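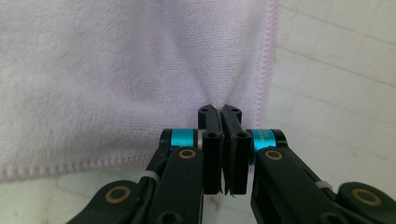
Sullemico blade log

README, last touched Tuesday, August 28, 2018

Hi! You've found the band saw blade log from our little fabrication shop. It's a plain table of how long our blades lasted, what we cut with them and how they died. I started keeping it because I was tired of arguing over which blades were worth the money (I lost most of those arguments, by the way) and then it sort of grew. A few people from other shops asked for a copy, so I cleaned it up and put it where anybody can grab it.

What you get

blades.csv has one row per blade, 49 of them, and 19 columns. cuts.csv has one row per job, tied back to the blade by blade_id. There's also notes.txt, which is my handwriting typed up and probably only makes sense if you were standing there.

The saws

Two horizontal saws, both running bimetal blades. We call them Kadow and Tully, which are just the names painted on the doors by whoever had them before us. Kadow is the bigger one with hydraulic feed, and it gets the structural tube and the solid round. Tully is gravity feed with a dashpot that has seen better days, and it gets angle, flat bar and whatever else is lying on the rack. Please don't compare a blade on one with a blade on the other and call it a fair test! The saw column is there so you can split them.

Columns you'll care about

blade_id: a letter for the saw and a running number. The numbers skip in a couple of places where a blade got returned before it was ever mounted.

tpi: teeth per inch, written the way it's printed on the box, so variable pitch is text like 6/10. Your spreadsheet will want to turn that into a date. Don't let it.

material: mild, stainless, aluminum or mixed. Mixed means the blade saw at least one job in a different metal, and it's by far the messiest group in the table.

sq_in: total square inches of metal cut. I work this out from the cross section, so for tube it's the wall only, with the hole left out. Corner radius on square tube is ignored. I know, I know.

band_speed: feet per minute, read off the dial. The dial on Tully reads a bit fast and I've never corrected for it.

break_in: yes or no. Yes means we ran the first cuts at reduced feed like the box tells you to. No means somebody was in a hurry.

end_reason: dull, stripped, weld, crooked or retired. Weld means it let go at the weld. Crooked means it still cut but wandered so far off square that we gave up on it. Retired is the catch-all, and yes, I should have split it up.

The remaining columns are purchase stuff and coolant readings. Coolant is percent by refractometer, taken when the blade went on and again when it came off.

How it was collected

Paper first. There's a clipboard on each saw and whoever runs the job fills in a line. Cillian Egan did most of the early sheets, and he writes his sevens like ones, so I went back through all of his with the job tickets next to me. Bautista Figueroa built the script that matches tickets to blades, and he also caught that I'd been entering diameter as radius for one whole batch of round bar – that's fixed in this version. If you downloaded a copy before March, throw it out and get this one.

Known problems

Blank cells mean we don't know. They never mean zero. I had a version where they did and it made one blade look immortal.

Feed rate isn't in here at all. Neither saw gives a number you could trust, only a knob with a worn-off scale, and I'd sooner leave it out than guess.

Blade prices are removed. Our supplier, Dronow, was perfectly nice about it but asked me to keep our pricing private, and fair enough.

Short jobs are undercounted. People fill in the clipboard for a bundle of tube and forget it for one quick chop, me included. So the real square inches are a little higher than the table says, mostly on Tully.

What I'd use it for

It's good for getting a feel for how much blade life moves around in a real shop with real people. It's also handy if you teach and want a small, slightly ugly table for students to clean. I wouldn't set a purchasing policy on it, and I really wouldn't use it to pick a band speed for stainless. Look at the chart from your blade maker for that.

Using it

Copy it, chop it up, put it in your slides. A mention is appreciated if it ends up somewhere public. If you've got a log of your own in even vaguely the same shape, send it over and I'll add it as a separate file with your shop's name on it – carbide folks especially, I've got nothing on carbide.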